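Tornero Community Makerspace – Annual Safety Walkthrough
Date: October 27, 2025
Inspector: Ese Lawal
With: Rosalind Strickland (building), Juniper Schumacher (tools)

1. Exits and aisles
Front door – OK. Opens fully, sign lit.
Rear door – OK. Lovely to see the lumber pile gone from last year!
Aisle by the laser room – FIX. Two stools and a bike in the way. Moved during the visit, but please mark the floor with tape.

2. Fire
Extinguishers – OK. All 9 tagged and charged.
Oily rag can – OK. Lid closes on its own, and people really are using it.
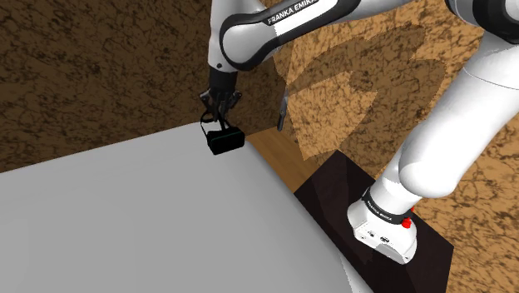
Smoke detector, kitchen – FIX. Chirping. Rosalind has the battery on order.

3. Electrical
Panel clearance – OK.
Extension cords – FIX. One cord by the Bodberg band saw has a nick near the plug. Tagged out. Replace it, no tape repairs please.
Outlet testing – OK. Juniper tested every outlet on the ground floor and wrote up the results beautifully.
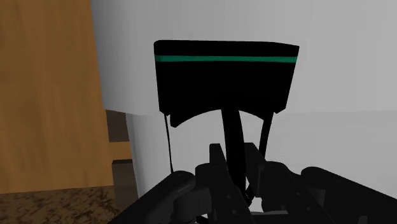
Black block with green stripe, pale wall behind.

4. First aid
Main kit – OK. Best stocked I've seen in years.
Eyewash – FIX. Bottle expires in December.
Sign-in sheet – OK. It lists 68 members with current safety training, and I'd love to see the evening group added.

Overall: PASS with four fixes. Great work, everyone – send Mavis Van Dusen a note when each one is closed.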